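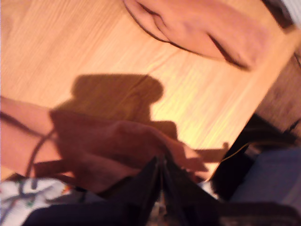 *Hand work with a dark fabric item on the wooden table, Kaewsai laundry service.*

**Kaewsai brings a two-armed robot to the sock table, and staff keep their hours**

7 October 2026. The laundry service Kaewsai today announces that it will use Drunia, a two-armed robot system from the automation company Cidel, for the sorting and pairing of socks. The agreement with Cidel is made for 3 years and includes maintenance, spare parts and training of the staff.

Kaewsai washes and returns private clothing for families and for small guest houses. Shirts and trousers have a label with the customer's number, so they find their way back easily. Socks do not have a label. After washing they come to the table mixed together, in all sizes and colours, and each one must be taken up, turned to the right side and laid beside its partner. On a busy day the laundry receives over 500 socks. Until now this was done completely by hand, standing, and often at the end of the shift when everybody is already tired.

"I have paired socks for many years and I know what it does to the shoulders," says Amnuay Nuchit, shift leader at Kaewsai. "It is easy work for ten minutes. For the whole afternoon it is not easy. When we heard about the robot, our first question was about our hours, and the second was who will stand beside it."

Both points are now part of a written agreement between Kaewsai and its employees. No working hours will be reduced because of Drunia during the time of the contract. Two employees per shift are trained to work with the system, and the table duty changes between them after each break. The time that becomes free will be used for small repairs, such as buttons and open seams, a service which customers have requested and which Kaewsai could offer only sometimes.

The work at the table was prepared together with the staff, starting in April. Employees showed Cidel how they take hold of different kinds of fabric, how they recognise a pair when one sock has lost its colour, and what they do with a sock that has no partner. Several of their wishes were taken over. The speed of the arms can be set by the person at the table, and the stop button can be reached from both sides.

"A sock is a difficult object for a machine, as it never lies two times in the same way," says Chalerm Phuthong, project manager at Cidel. "The people at Kaewsai have this knowledge in their hands. We had to learn from them first, and we are still learning. Thick knitted socks and very small children's socks remain with the staff for the moment." 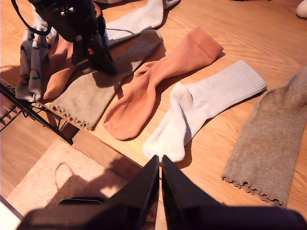 **Who decides when the robot is not sure about a pair?**

The employee at the table decides. Drunia lays a doubtful sock to the side and continues with the next one, and the employee pairs it by hand or puts it in the tray for single socks.

The first customer whose laundry will pass through the new table is the guest house Flustitz. Prices for customers will not change, and the delivery days also stay as they are. Other customers will follow step by step, and each will be informed by letter before the change.

Kaewsai and its employees will meet every month to speak about the work with the system. Comments about noise, speed and the height of the table are collected on a sheet beside the workplace and are sent to Cidel after each meeting.

**Contact for the press**

Kaewsai, laundry office, Amnuay Nuchit
Cidel, project office Drunia, Chalerm Phuthong

Visits to the workplace are possible for journalists after agreement with the laundry office.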